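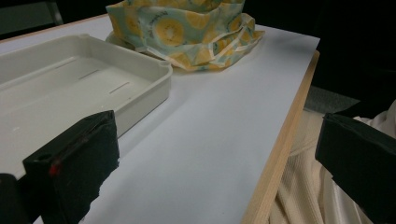
Mendcombe Repair Saturday – FAQ

Same questions keep coming in so putting it all in one place. Last updated March. If yours isn't on here, use the form at the bottom.

What is it?

A drop-in where you bring broken household stuff and sit with somebody who knows how to fix it. Lamps, toasters, zippers, chairs, jewelry, kids' toys. You stay with your item. Not a drop-off service, please don't leave things by the door.

Where and when?

Old Dandeck building, side entrance on the parking lot side. First Saturday of the month, 10 am to 2 pm. Last sign-in 1:15. We mean it about the 1:15.

Do I need to book?

No, except for sewing machines. Those take up a whole slot so email first. Everything else is first come, first served, take a number at the desk.

How much does it cost?

Free. Donations jar by the coffee. Parts are on you – usually a couple dollars for a fuse or a plug. If it needs something we don't stock, we'll write down the part number and you can come back next month with it.

How long will I wait?

Depends. Doors open is the worst time, everybody comes at once. After noon is calmer. Textiles moves fast, electrical doesn't.

What can't you fix?

Microwaves. Gas anything. TVs. Anything with a swollen battery (do not bring it inside, take it to the county hazardous waste site). Phones – sometimes screens, ask first. Nothing you can't carry in by yourself, or with one friend.

Is there a weight limit?

Not officialy. If it fits through the door and you can get it on a table, fine.

Can you fix my Skaker blender?

Most asked question by far. Usually it's the drive coupling under the jug, and yes, that's a ten minute job if you bring the new coupling with you. If it smells burnt it's probably the motor and we'd say don't bother. Bring the jug AND the base. People bring just the base.

What should I bring?

The item, clean. Crumbs out of the toaster please. All the cords, chargers, remotes, lids. The manual if you have it. Any screws that fell out, in a bag. For clothes, washed, and matching thread if it's an odd color.

Do you guarantee the repair?

No. We test electrical stuff before it goes out and if it fails the test we'll tell you and tag it. After that it's your call and your risk. You sign a short form at the desk that says this.

Can I bring more than one thing?

Two per visit. If it's quiet at the end you can go around again.

Can I bring my kids?

Yes. Under 12 stay with an adult, there are hot soldering irons. The toy table is good for them, they can usually take part in the fixing.

Is there parking?

Lot holds 100 cars but the gym shares it so Saturday mornings fill up. Street parking on Shenoy Avenue is free for 2 hours. Bike rack at the front.

Is it accessible?

Ramp at the side entrance, everything is on one floor. Restroom is accessible. It gets loud – 1 pm onward is the quietist if that matters to you.

Is there food?

Coffee, tea, whatever somebody baked. No drinks on the repair tables.

I want to help. What do you need?

Fixers for electrical and sewing, always. Also people for the front desk, no skills needed. We'll pair you up with someone for your first session. Bring your own tools if you like them, put your name on them or they will walk.

Do you take donated tools or parts?

Hand tools yes. Thread, buttons, zippers yes. Fabric – no more, thank you, we have enough. No dead appliances "for parts", we have no storage.

Are you open in summer?

June yes, July and August no. Back in September.

Something broke again after I got home?

Bring it back next month, tell the desk it's a return. It won't count toward your two.

Contact form is below. Replies can take a week.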